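Frequently Asked Questions: Flinumano

Flinumano is a training method for robot manipulation policies. It was developed at the Endorley lab and trains a policy in simulation with surfaces, room finishes and props changed from one episode to the next. The questions below are the ones we receive most often by email and in the issue tracker. Last updated in December.

What does the method do?

It trains a single policy to pick up an object on a counter and put it in a container. The policy receives two camera views, the joint angles of the arm and a short text instruction. It outputs a change in gripper pose and an open or close command. There is no separate object detector and no grasp planner.

What is different from ordinary domain randomization?

Ordinary randomization draws every texture and object independently. We draw them from a schedule. Early in training, the surfaces are plain and the objects have simple shapes. Later, the schedule moves to busy surfaces such as veined stone and to irregular objects whose outlines are hard to separate from what they rest on. The schedule advances only when the policy's success rate on the current level stops rising.

Do you need real robot data?

No. The Endorley checkpoint is trained on simulated episodes only. If you want to run it on a physical arm, we suggest fine-tuning with 200 real demonstrations. We tested smaller sets and the results varied too much between runs for us to recommend a lower number.

How many simulated episodes are in the training set?

There are 2,000 scripted episodes in the base set. Each one has its own layout of room, counter, objects and lighting. The physics settings (friction, object mass, joint damping) are also drawn per episode and are saved in the episode header.

How is a trial scored?

A trial succeeds if the target object is inside the container and at rest when the time limit is reached. Touching or moving another object is logged but does not count as a failure. Dropping the target on the floor ends the trial. We run 300 evaluation trials per checkpoint, split evenly over 3 random seeds. The layouts used for evaluation do not appear in training.

What is the Irberg split?

Irberg is the hard evaluation split. It uses patterned walls and floors, dark counters with strong veining, and target objects with uneven shapes. We made it after noticing that policies with good scores on plain counters often closed the gripper too early on patterned ones. Please report the Irberg score separately. Averaging it with the easy split hides most of the difference between methods.

Why are there extra objects on the counter?

They are distractors. A policy trained with one object on the counter can learn to move toward anything that stands out. With other objects present it has to use the instruction. Distractors are placed at random, with a minimum spacing so that they do not overlap at the start. They can be small and flat, like a card, or closer in size to the target.

Why two cameras?

The wrist camera gives a close view of the object between the fingers, but it loses sight of the container during much of the approach. The room camera keeps the container and the arm in view but has few pixels on the object. We trained versions with each camera alone. Both did worse on Irberg, and the version with only the room camera did worst, mostly because of missed grasps.

What do the two views look like?

Wrist view first, then the room view, both from one Irberg layout.

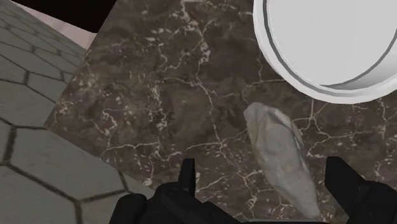
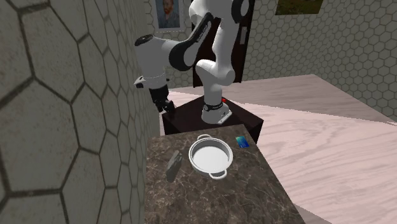 Both views are resized to the same square resolution before they reach the encoder. The encoder weights are shared, and a learned tag tells the network which camera a set of features came from. If you add a third camera you will need to train a new tag, but the rest of the weights can be kept.

Does the policy use depth?

No, color only. The simulator can write depth and the loader will read it if the option is turned on. We have not released a checkpoint that uses it.

Which failures are most common?

On Irberg, the most common failure is a grasp that closes on one end of a long object, which then turns and slips out during the lift. The second is a release too close to the rim of the container. Picking the wrong object is less common, and it usually happens when the distractor and the target have similar colors.

Can I use a different arm?

Yes, if you can supply an arm model and an inverse kinematics solver. The policy works in gripper space, so the number of joints does not matter to it. The gripper does matter. A two-finger gripper with a similar opening should work after fine-tuning. We have not tried suction cups or hands with more fingers.

What is the Yang baseline in the results table?

It is the name of the config file for our plain imitation learning baseline. It has the same network and the same number of training steps, with no schedule. Use it if you want to measure the effect of the schedule alone.

My scores are lower than yours. What should I check?

Check the control rate first. The checkpoint expects the rate given in the config, and running it faster makes the arm overshoot. Next, check that the camera order matches the loader. Swapping the two views does not raise an error, but the success rate drops to almost nothing. If both are correct, send us the log folder and the seed.

When is the evaluation server available?

All week except Saturday, when it is down for maintenance. Jobs still in the queue at that point are kept and restarted afterward. Jobs that are already running are stopped and have to be submitted again.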